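Planning a first equipment budget for a small robotics lab: spend on simulation, or on hardware?

Posted in Robotics Help > Buying and Planning
Asked by Consuelo Lozano, 21/11/2022

Hi everyone! I run the after-school robotics program at a learning center called Slaoui, and we finally have real money to spend. Not a fortune, but enough that I'm making spreadsheets for fun at night. The big dream is a two-armed setup with simple two-finger grippers, so the older students can work on household pick-and-place: clearing a table, picking things up off the floor, that kind of stuff.

Before we buy anything physical, we've been working in a simulator to find out what we need, and I'm so glad we did. Wide view of one of our practice rooms: 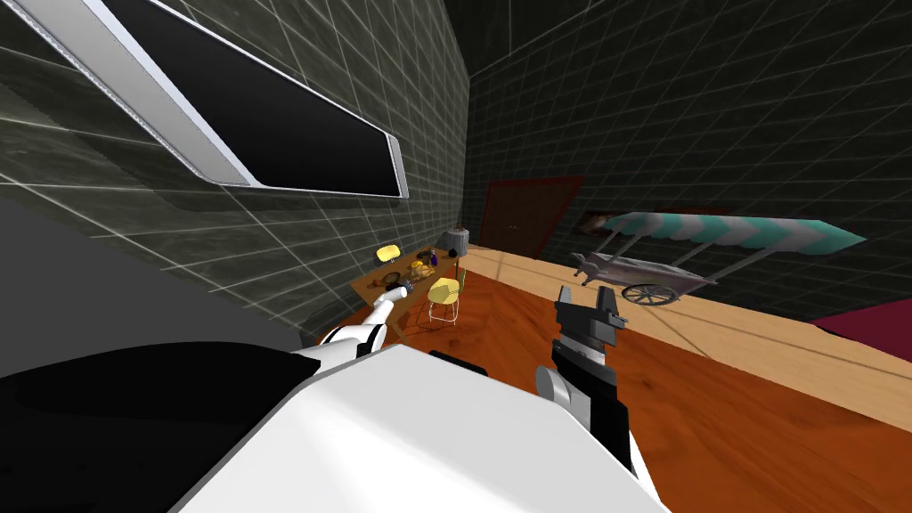
My budget has three lines right now: computers, the arms, and "everything else," and the third one keeps growing. I had planned on one small table and a couple of blocks. But look at how far the white arm has to extend from the body just to get its gripper over the front edge of the table, with the little plate under it and the bread pile still farther in. So now I'm wondering if I should be shopping for longer reach, or a base that can roll closer, and those are very different prices! The shorter arms from Utia are the ones I could afford two of. The Prustum ones reach farther, but I'd have to start with one and add the second next year.

We have 400 square feet of floor if we move the bookshelves. My questions:

Do I buy two short arms or one long one?
How much should I hold back for tables, props, spare parts and so on?
Is it silly to put a good chunk of the first year into computers so that more kids can be in the simulator at once?

Any advice welcome, even the blunt kind. I have to turn in the plan by the end of the month and I'm having way too much fun with it.

Moataz Metwally
Member, 1,691 posts

Great project, and you're asking in the right order! I've helped plan two labs like this, and both times the simulator time saved us from buying the wrong thing.

First, your third question, since it decides the rest. Put the computers first. One arm means one group working and everybody else watching. I would happily spend half of a first-year budget on decent machines with good graphics cards, and the students will get more hours out of them than out of any arm you can buy.

Second, think about the floor as well as the table. Most people price out an arm for table height and then find that their favorite task starts on the ground. From your description you want both, so check the reach downward from wherever the base is mounted. Run a few floor tasks and write down where the arm base was for each one. That list is your real spec sheet.
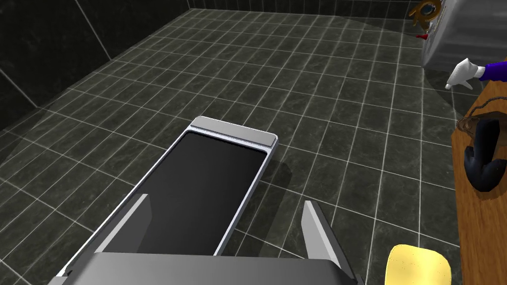 Floor task: gripper open, a phone-like device lying flat on the tile.

Flat things on a hard floor are a tough job for stiff fingers. If that's on your list, ask every seller what swappable fingertips cost and how long they take to ship. We paid $298 for a set of soft tips from Misura, and I'd buy them again tomorrow. Get two sets if you can. Kids are rough on fingertips (so am I).

On arms: one long one. I know two looks more exciting, and two-handed work is a blast, but you can do all of that in the simulator this year and add the second arm when you know how the first one gets used. Make sure the mounting plate you buy has room for it. Ask about the power supply too, because a few of them only handle one arm and the bigger one costs extra.

Hold back a fifth of the total for parts. If you don't touch it by spring, buy cameras!

utia_owner_22
New member

we have the short ones. they're fine. get the carrying case, mine was $180 and worth it. cant speak to the long ones

Paperclip Robotics Mom
Member

Oh I love this thread. I mostly do purchasing for our club, so let me take the "everything else" line, which is the part I get excited about.

Make the prop list before the arm list. Our first year we bought foam blocks in one size, and we had learned everything they could teach us by October. What you want is a mix of sizes and shapes that all have to share one table. The simulator is wonderful for this and it costs nothing to try a layout, so put a whole roasted chicken next to a pie in its dish, lay a little doll down beside them, and see which ones your gripper can get around at all. Then go buy the real-world cousins. Play food is cheap, thrift store dolls are cheaper, and I'd put a pie tin on the list for the rim alone.

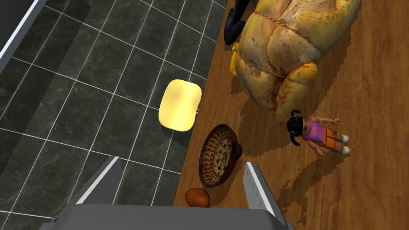 Finger opening is the number I'd circle on every quote. Sellers like to lead with payload, and payload matters, but for household objects I've had far more trouble with width. Something like the small oval brown thing between the fingers is a nice easy size to plan for, while that chicken is another story, and a pie dish probably wants to be held by the edge. Sort your props into "fits," "fits one way," and "needs two arms," and you'll have a lovely page to attach to the plan. Ours got approved in one meeting with a page like that.

Also budget for a table with adjustable legs. Please! We bought a fixed one, and it was too high for the arm and too low for the kids.

Consuelo Lozano
Original poster

Thank you all so much!! I've moved the computers to the top and switched to one Prustum arm with a mounting plate that takes two. Moataz, I asked about the power supply and you were right, the bigger one is extra, so it's going on the quote now. And the prop sorting page is happening tonight. Three columns, color coded.

One more thing if anyone is still reading: for the adjustable table, is a hand crank okay or should I pay for the motor?

Paperclip Robotics Mom
Member

Hand crank! Spend the difference on fingertips.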